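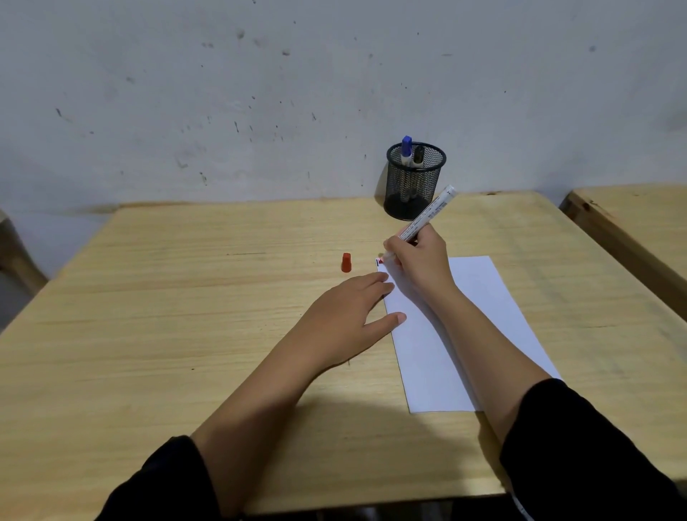
Firkora Launches Oner, a Tatting Thread Wound for People Who Hate Hiding Ends

Aug 29, 2025

Hi everybody, it's Harish Unnithan at Firkora, and I finally get to talk about the thread I've been hinting at since May! It's called Oner, it's a size 40 six-cord cotton for shuttle and needle tatting, and it goes on sale today in our web shop and at the stores that already carry our crochet cottons.

The name is pretty much the whole idea. I wanted to start an edging and get to the end of it in one go, with no knot halfway along and no mystery join waiting inside the ball. If you've ever been closing a ring and felt that little bump hit your shuttle, you know the word I said the last time it happened to me (I won't print it). Every ball of Oner is one unbroken length. If you find a knot in yours, send me a picture and the label and I'll mail you a new ball, and you keep the old one.

I wrote the first spec for this thread three years ago and got it wrong. Too soft! It looked gorgeous on the ball and went fuzzy the second time I had to open a ring. Katsuhiko Sugiyama, who runs the twisting side for us, kept sending me tighter and tighter samples until I had one I could pick apart with a pin and close again without it looking chewed. That was sample 13, and it's the one we're selling.

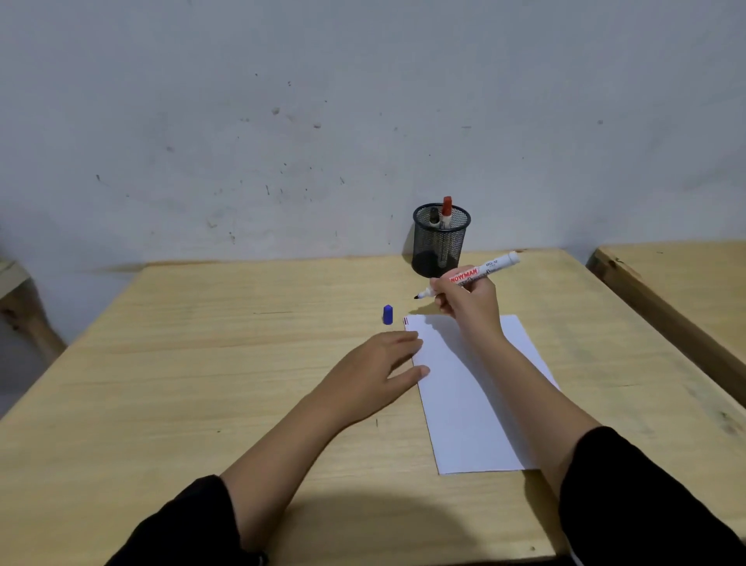 Desk with markers in a mesh pen holder.

Some details for shop owners and anybody who plans projects down to the yard (hello, I'm one of you). The first run is 3000 balls, split between white, ecru, a gray-blue we're calling Zekska, and a brick red called Hegedűs. The red took the longest, and I'm still a bit in love with it. I soaked my swatches overnight next to white ones before I signed off on it, and the white stayed white. Please still test yours before you put it in a christening gown.

We've also put together a free pattern leaflet with the first 1000 orders. It has a bookmark, a narrow edging for a hankie, and a small round doily that I tatted four times before I was happy with the picot lengths in the third round. The leaflet is written out in words and also charted, and both versions have the stitch counts, so pick whichever one your brain likes. Left-handed tatters, there's a mirrored chart on the back page.

"The twist is firm, so wind the shuttle a little less full than usual," Katsuhiko says. "Let it hang and unwind every few rings." I ignored him on this for a week and got some very curly chains, so do listen to the man.

Oner is sold by the single ball or as a set of all four colors. Stores can order in mixed boxes, and we'll send a sample card free with any first order. Teachers who want a few yards for a class can write to me too, just tell me how many people you're expecting and which color you'd like.

For samples, swatch photos or thread questions of any kind, contact Harish Unnithan through the press page on the Firkora website. I answer the mail myself, usually in the evening with a shuttle in the other hand.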